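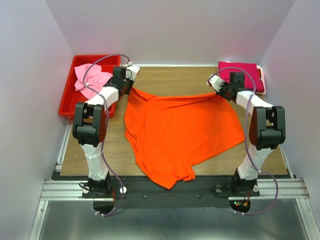 Orange T-shirt, top edge up, rest draped down over the front of the table. Pink in the red tray.

Workshop notebook
Monday, late morning
Kept at the folding table, Ornine shop floor

Home | Notebook | Fabrics | Folding | Supplies | Back to list

Folding, cotton T-shirts, continued

Picking up from the last entry, where I had only got as far as sorting. The goal is still a written fold for plain T-shirts that gives the same packet every time, so the Fistasero order can be boxed without anyone squeezing the last few in. The order is 1,484 shirts, mixed colors, and the boxes take 50 each. That leaves a short box at the end whatever we do. Write the count on the side of that one.

Things I want to get down before I forget:

The crumpled start matters more than the fold. A shirt that begins as a heap needs to be opened out and squared up first, and most of the time goes there. Once it's flat with the hem straight, the folding is quick and there isn't much to say about it. I had been timing the whole job as one number. From now on I'm writing opening out and folding as separate columns.

Lifting by an edge works better than spreading from the middle. With one edge pulled tight between two points, the rest hangs and you can see which way the shirt is turned. Spreading from the middle just moves the wrinkles outward and you end up chasing a sleeve. The exception is a shirt that's inside out, which has to be dealt with before anything else. I pulled those out of the batch and put them in their own bin.

Don't lift higher than needed. A long drop lets the lower part swing and it lands with a twist in it. Low and slow, lay the bottom down first, then bring the top edge toward the back of the table.

Watch the front edge of the table. If the shirt is laid down too close to the front, part of it goes over the side, and the weight of that part pulls on everything else while you're trying to smooth. Start further back. I put this in the last entry too and then did it again this morning.

Fabric notes

The Dobson cotton has a dry hand and grips the bare wood a little. Good for holding a fold line, bad for sliding the shirt into place. If it has to move more than a hand's width, lift it and lay it again. Dragging it puts a ripple across the chest that won't press out by hand.

The Lalance blend slides too easily. The fold is fine but the packet creeps open once it's let go. I tried resting a flat book on a few of them for a short while and that helped. I don't want a book in the written steps, so the other choice is to make the last fold narrower. To be tested.

Flattening before the fold
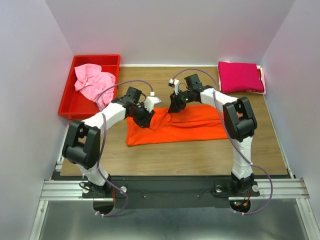

Table layout

Same places every time, otherwise I lose track of what's done:

- Back left corner: red tray. Things waiting their turn go in here, loose, no folding. Let them spill over the front if they want to.
- Center: one garment only, the one being worked on.
- Back right corner: finished stack, set against the wall so it can't lean. Magenta on top of light pink at the moment, and the two sit well together. The lighter one folded a bit wider, so it went underneath.
- Front: keep clear.

I had the tray and the stack swapped for part of last week. It made no difference to the time, but I kept reaching the wrong way, so they went back.

Stack height needs a limit. Past a certain point the top packet slides when the next one is set down. I don't have a figure yet. Move the stack to the box early and stop trying to build a tower.

Steps as they stand

1. Take one shirt from the tray. Leave the others alone even if they come up with it. Shake them off and put them back.
2. Find an edge and pull it tight.
3. Lay the shirt down from the bottom, well back from the front of the table.
4. Press the wrinkles out toward the sides. Press in two places at once so the cloth between them stays put.
5. Check both sleeves. If one is tucked under, pull it out now.
6. Fold the sides in, then bottom to top, 2 folds.
7. Set it on the stack, fold facing the wall.

Step 4 is the one I keep rewriting. Pressing straight down pins the cloth and gathers it where you touch it. What's wanted is a light press and then a pull outward. Too much pressure and the folds bunch up under the contact point and the middle stays wrinkled. I'm leaving the wording rough until more have gone through.

Bright orange is the easiest color to check on this table. The creases show up clearly against the wood. Pale pink is harder, and I've missed a turned-under hem on those more than once. Run a hand along the bottom of the light ones.

To do

- Run 200 through with the steps exactly as written, no changes partway.
- Try the narrower last fold on the Lalance.
- New labels for the boxes. The old ones peel.
- Go through the inside-out bin.
- Ask whether Fistasero wants colors mixed in a box or kept apart. The order sheet doesn't say, and I'd like to know before the first box is taped.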